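Mindasham Mentors: Geetha Fernandes on getting women into senior jobs

25th November | 4 comments | 400 shares

Geetha Fernandes joined Gounder as a trainee and now runs its operations team. Her mentoring program, Aveck, pairs women in junior posts with managers from other firms.

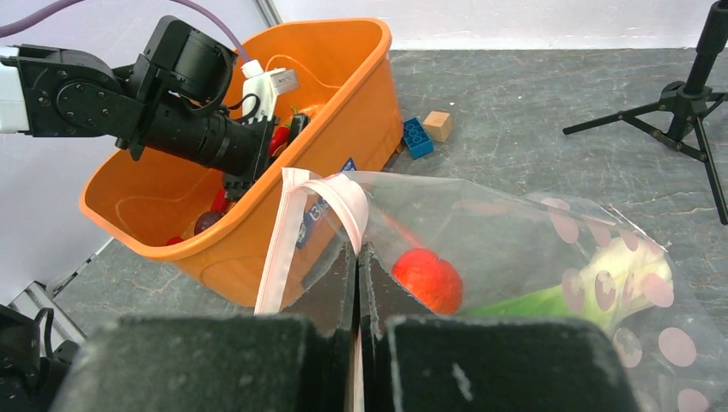
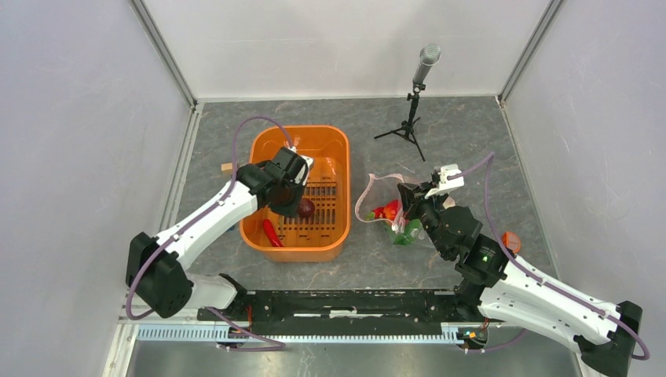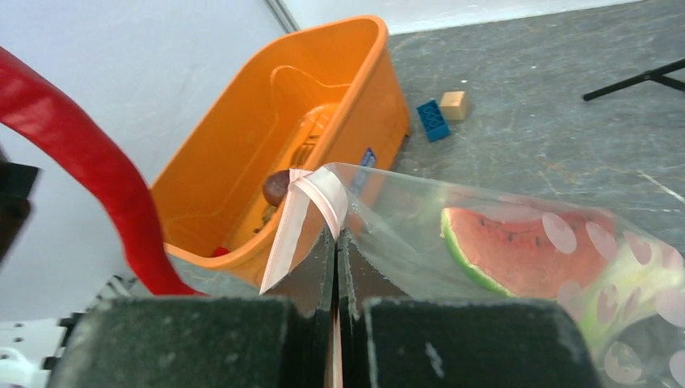 Starting small

The first pairs met in a cafe near her office. Over 1,000 women have since applied – most of them after hearing about it from a coworker.

"People asked for practical help," she says. "How to ask for a raise, mainly."

Applications for the next round close in December.

Comments

Zanderora: I was in the second group. My mentor still answers my emails.

M.K.: Is this open to part-time staff?

Related
Returning to work after a long break
What a good sponsor does
Five questions for your first board meeting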